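A Day at the Kesgate Book Printing Plant

21 May 2024

My publisher prints its paperbacks at the Kesgate plant, and twice a year the plant lets authors in. I signed up in March, when the last Rainer novel was still in copyedits, and by the time my turn came the book was on the schedule for that same week.

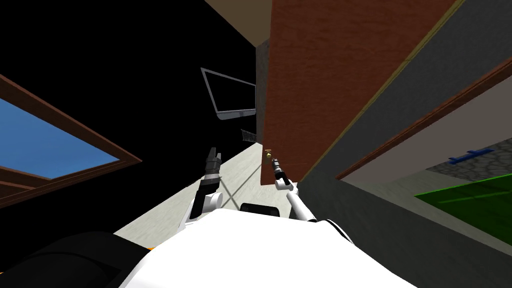
Check-in was at eight in the morning. There were nine of us, mostly crime and thriller writers, plus one woman who writes church histories and asked the best questions of the day. We were given ear plugs and told to leave scarves and lanyards in a locker. Then we were split into two groups, and mine started in prepress.

Prepress is a quiet office with a lot of monitors. The files come in from the publishers as PDFs, and the first job is checking that the fonts are embedded and the margins are wide enough for the binding. A common problem is a page count that doesn't fit the signatures. The plant prints in sections of 32 pages, so a book that runs a page or two over will end up with blanks at the back. Publishers fill those with ads or a sample chapter. My first Rainer book had a long excerpt from the second one at the back, and I had always assumed that was a marketing decision. Our guide looked up the job and said the book had been nine pages over.

The press hall was next. The main press prints from rolls of paper, and each roll weighs 1,805 pounds. They come in on a flat cart that runs on rails in the floor. When one roll is nearly finished, the next is spliced onto it while the press keeps running. We stood behind a yellow line and watched a splice go through. It took a few seconds, and I would have missed it if the guide had not pointed.

Covers are printed in another room on a sheet-fed press, then laminated. I learned that the matte finish on my books scuffs more easily than gloss and that the plant would prefer everyone used gloss. The matte is staying, as far as I know.

After lunch (sandwiches, coffee, a decent lemon cake) we went to the bindery. The sections are gathered in order, the spine edge is ground rough, hot glue goes on, and the cover is wrapped around. The last step is the three-knife trimmer, which cuts the top, bottom and front edges. The cut paper goes up a pipe in the ceiling and off to be baled. The smell of the glue is strong and stayed in my jacket until the next day.

They were binding Karotmont, my new one, that afternoon. It is 400 pages with the front matter. I was allowed to take a copy off the line, and I checked the one page I had worried about, where a late fix to a date had gone in. The fix was there. The first printing is modest, and the guide said it would be boxed and on the truck by evening.

We finished in the warehouse, where finished books wait on pallets. It holds up to 583 pallets, and each one has a tag with the title, the number of cartons and the ship date. I found two pallets of Zarnier, my standalone from a few years back, which I hadn't known was being reprinted. The tag said it was the fourth printing. I wrote to my editor about it from the parking lot and she confirmed it.

A few practical notes for other writers who want to go. Wear closed shoes or they won't let you past the locker room. Photos are fine in the warehouse, but ask first in the press hall, where other publishers' unreleased titles may be out. There are stairs between prepress and the press floor, and an elevator if you ask at the desk. Parking is free, in the lot on the east side. The whole visit ran until a little after three.

The next visit is in the fall, and sign-up goes through your publisher's production department. Karotmont goes on sale next month in paperback and ebook. I'll be signing copies the first week, and the list of stores will go up on the events page once it is settled. The next Rainer book is at page 61 and has no title yet.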